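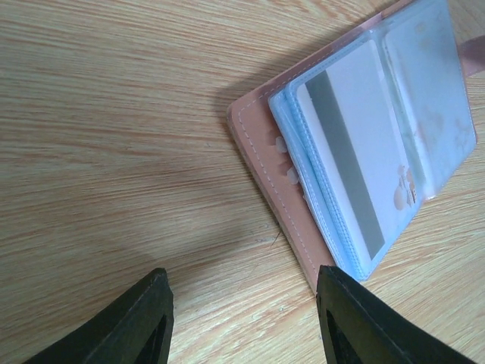

Woke at 6 with rain on the skylight and couldn't get back off. Made tea, read the letter from Marnance again. They want the meter reading by the end of June and say I used 727 units last quarter, which can't be right as I was away for a good part of it. Rang them at nine, was cut off, rang again and got a reference number. The woman said someone would look at it.

Walked down to the allotment once it dried up. The broad beans have blackfly at the tips so I pinched them out and put them straight in the bin. Slugs have had most of the lettuce. The Ridari potatoes are well ahead of the other row, and I earthed them up again, though I think I've left it late. The water butt is full and the tap at the gate is still dripping. Took home a bag of spinach, the first rhubarb I've pulled in weeks and a very muddy pair of knees.

Bus back was late. Stopped at Jacobs for bread, milk and a new washer for the kitchen tap. They only had the washers in packs of ten, so I now own nine spare.

Fitted the washer after lunch. Had to turn the water off at the stopcock under the stairs, and that meant taking out the hoover, the ironing board and two boxes of jars first. The tap is better than it was. It still needs a hard twist to close.

Did the walking club accounts in the afternoon. We have £3,167 in the bank with the coach to Ement still to pay for. I'd like us to go in a smaller coach next year, as there were empty seats both ways last time, but the others like the big one with the toilet. I will bring it up at the meeting and expect to lose.

Stewed the rhubarb with too little sugar. Ate it anyway with the end of the custard.

Knee a bit sore on the stairs this evening. Bath, then a few pages of the library book - it's due back and I'm only on chapter 2. Must remember to put the brown bin out before bed.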